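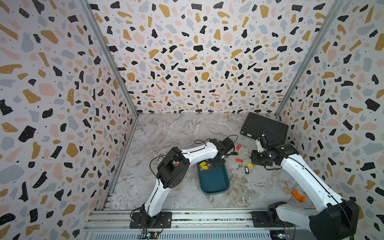 A second life for terrazzo

January 14, 2023

The woman who runs the floor workshop at Sallier does not like to be interviewed sitting down. She agreed to talk to me on the condition that we could walk while we did it, and so most of what follows was said over her shoulder, between the stone racks and the mixing room, with a mug of tea going cold in her hand. She asked me to leave her name out. "Put the workshop in," she said. "The workshop did the floors."

She has been laying and mending terrazzo for 40 years, which takes in the years when people wanted it, the very long stretch when they covered it with carpet, and now these last few, when it seems to be on everything from shower curtains to birthday cards. I had expected her to be sour about the birthday cards. She isn't, even slightly.

"I have the notebook, I have the oven mitt, my niece gave me the socks," she told me, and she laughed so hard she had to put the mug down. "Why would I mind? A child sees the pattern on a pair of socks, and then one day she is in an old train station and she looks at her feet and thinks, oh, it's you. That's a lovely thing to happen to a person."

What she does mind, a little, is when the printed versions are all one size of chip. A good poured floor has big pieces and small pieces and then the fine stuff that settles in between, and your eye needs all of it. She learned this from the man who trained her, who used to scatter by hand from a bucket and would not let her touch the bucket for her first 10 months. "I swept," she said. "I swept and I watched his wrist. He threw it the way you'd feed chickens."

Colors are the other thing she can talk about until the lights go off. The fashion at the moment is for mustard and pink with a good strong black, and she is fond of it, although she thinks most people are timid with the black. "They come in and they say, could we have a bit less of the dark, it frightens me. And I say all right, and I make them the sample, and it looks like porridge. So then I make the one they were frightened of, and that's the one they take home."

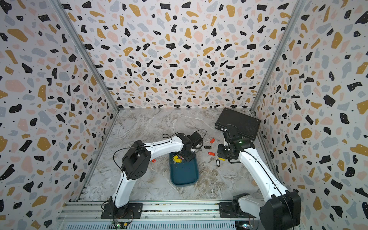

On marble, and getting along with it

I asked her whether terrazzo and marble can share a room, because my own kitchen has been stuck on this question since last May. My husband would like the walls left plain. I would not. She stopped walking for that one, which I took as a compliment.

"They're cousins," she said. "Terrazzo began as what was left over from the marble. Of course they can sit at the same table." Her one rule is that they should agree on a gray. If the veins in the marble lean toward tan, she looks for a terrazzo with something warm in it, and if they are cold and bluish she keeps the chips pale. After that she lets people be as loud as they please. She also said, very kindly, that people who can't decide should paper one wall before they do all of them, and live with it through a winter.

The best job she ever did, in her own opinion, was the lobby of the old Plillance hotel, where they lifted 6 layers of linoleum and glue and found a floor in cream and green that no one on the staff had known was there. It took most of a summer. The cracks were filled with chips matched from the supplier Vieira, who still had a few sacks of the right green at the back of a shed - and she drove out for them herself, with the windows down, singing.

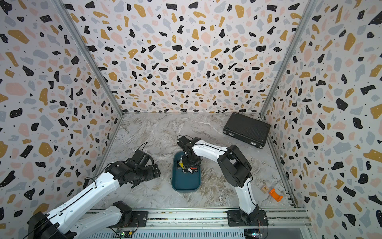
She is less sentimental about the Bulometti arcade, where the owners wanted a quick polish and a coat of something shiny and got exactly that. It looked wonderful at the opening and went yellow by the doors. "I should have said no. I was younger, and the roof at home needed doing." She goes back now and then to buy coffee there, and she says she always walks around the edge.

Before I left she gave me a sample to take home, a heavy square with chips of black and rose, and wrapped it in newspaper as though it were a fish. I asked how long a floor like that would last in an ordinary house. "A hundred years, if you mop it with plain water and leave it alone," she said. "Vinegar is the thing that ruins them. Everybody's grandmother says vinegar. Please write that down."

I have written it down. The sample is on my kitchen windowsill, and my husband has already moved it twice to see it in better light.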